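Moving Image in Public Places
Handout 4: Programming a small festival

Before you choose a single work, find out when the building shuts. Last year's group planned a lovely evening of long films for the old chapel at Sadcombe and then learned that the keys went back at 11. The final piece was watched by three people and a cleaner.

Running order

Put your strongest short work second. The audience is still finding its seats during the first, and the artist who made the first will forgive you in time. Anything over 12 minutes needs a proper chair. Loops want a bench, a doorway and low expectations.

Sound

Two works with sound in one room is one work with sound, made by you, without permission. Headphones help until they go missing. The Plonitz programme in your reader gives each noisy piece its own hour, and you could do worse than copy it.

Money

Your imaginary budget is 3,000 pounds. Artists' fees come first. Students always find cash for a printed catalogue and then offer the performers "exposure", so this year fees are marked separately. 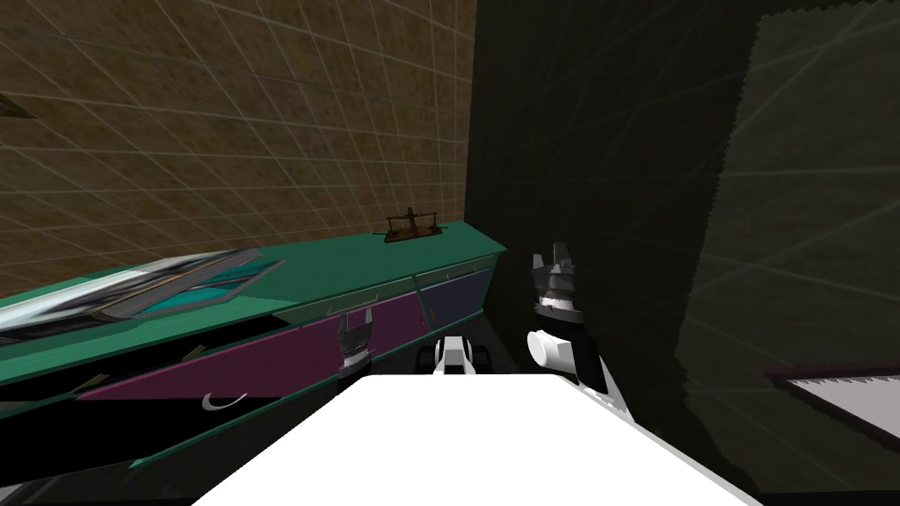
Projectors eat whatever is left. Get a quote from Rerari or another hire firm before you promise anybody a wall, and ask whether it includes the cables. It won't.

For next time

Read the Stankevičius chapter on touring programmes, skipping the bit on customs forms unless you sleep badly. Bring a running order for 4 works, with timings, and a note on who switches the lights off.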